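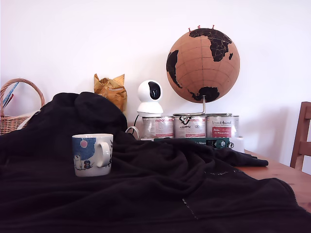 Figure 3. Mug resting on a black fleece blanket over a wooden table.

3.2 Heat loss through soft surfaces under hot drinks

The lid and wall terms set out in Section 3.1 account for most of the heat that leaves a filled mug, but they do not account for all of it. The remainder passes through the base. In earlier work this term has often been dropped, or folded into a single fitted constant, on the grounds that the base is small and usually glazed, and that the surface under it warms quickly. That treatment is fair for a mug on a thin metal tray. It is less fair for the range of surfaces on which people set down a drink at home: bare wood, cork, a folded newspaper, the arm of a couch, a blanket (Figure 3).

The household survey described in Section 2 asked respondents in Skemden and Plunness where they had last put down a hot drink. Of the 278 usable replies, 80 named a textile of one kind or another. The survey was run in March, when indoor heating is still in use in both towns, and the share may be lower in summer. We did not repeat it. The result was still large enough that a base term suited only to hard surfaces could not be justified for the full model.

Textiles differ from hard surfaces in two respects that matter here. The first is conductivity. A pile fabric such as fleece holds a large volume of still air between its fibres, and the bulk value for the uncompressed cloth lies much closer to that of air than to that of the fibre itself. The second is contact. A glazed mug standing on a flat board touches it along the foot ring only, leaving a shallow pocket of trapped air under the centre of the base. On a soft surface the foot ring sinks, the cloth rises into the pocket, and the area of contact grows with the weight of the liquid. The two effects work against each other. Better contact raises the rate of loss – lower conductivity reduces it – and which one prevails depends on the thickness of cloth left under the ring once it has been pressed down.

To separate the two, we treated the base as a pair of parallel paths. The first runs through the foot ring and the compressed cloth directly beneath it. The second runs through the centre of the base, across whatever air remains in the pocket, and into the cloth below. Each path was given its own resistance, and the compressed thickness was measured under a static load equal to the weight of the mug and its contents. Cloth that had been folded was treated as a stack of equal layers, with no added resistance at the boundary between them. This is a simplification. Layers of pile fabric do not lie flat against one another, and small gaps between folds would be expected to slow the flow of heat further.

Measurements were carried out in the Skamier test room, which is held at a steady temperature and has no direct sun. Each mug was warmed before filling so that the heat taken up by the ceramic itself would not be counted as a loss to the surroundings. The filled mug was then placed on the test surface, covered with a fitted foam lid to suppress evaporation, and left for 40 minutes. Liquid temperature was logged at mid-depth. Every surface was tested with 2 fills, one to the rim and one to half height, and the order of surfaces was shuffled between days to limit the effect of any slow drift in the room. The last run was completed on 6/15/23.

Following Song, we report the base term as a share of total loss over the full period in place of a rate at a given moment. The share is the more stable quantity. The rate through the base falls sharply in the first few minutes as the surface warms, and estimates taken early in a run are sensitive to small delays between filling and placement.

Three points emerge from the runs on cloth. First, a single layer of fleece over wood behaved much like the bare wood. Once compressed under the foot ring, one layer was too thin to add much resistance, and the gain in contact area offset most of what it did add. Second, folded cloth gave a clear reduction in the base term, and the reduction grew with each layer at a falling rate. Third, the half-filled mug showed a larger relative benefit from folded cloth than the full one. We attribute this to the lower load, which left more air in the pile, although the smaller heat capacity of the half fill makes the comparison less direct than we would like.

Colour had no measurable effect. Dark and light samples of the same fabric gave results within the scatter of repeat runs, as expected for a surface that is covered by the mug and lit only by ceiling lamps. Fibre type was not varied in a systematic way. Wool samples were set aside after two of them were found to have been stored in a damp cupboard, and moisture held in the fibre would have raised the conductivity by an unknown amount.

The tests do not cover cloth that wraps part of the way up the wall of the mug, a case that will arise on any deeply rumpled surface. Where this occurs, the wall term in Section 3.1 should be split at the height of the cloth, with the lower part treated as insulated and the upper part left open to the room. Nor do they cover tilt. A mug standing on uneven folds may lean, shifting load to one side of the foot ring and changing the compressed thickness around it. A small number of trial runs on sloping cloth showed wide scatter, and these have been left out of the fit.

For the purposes of the full model in Section 4, the base term is therefore given one of three values: hard surface, single cloth and folded cloth. The first two are close enough that they may be merged where survey data do not distinguish between them.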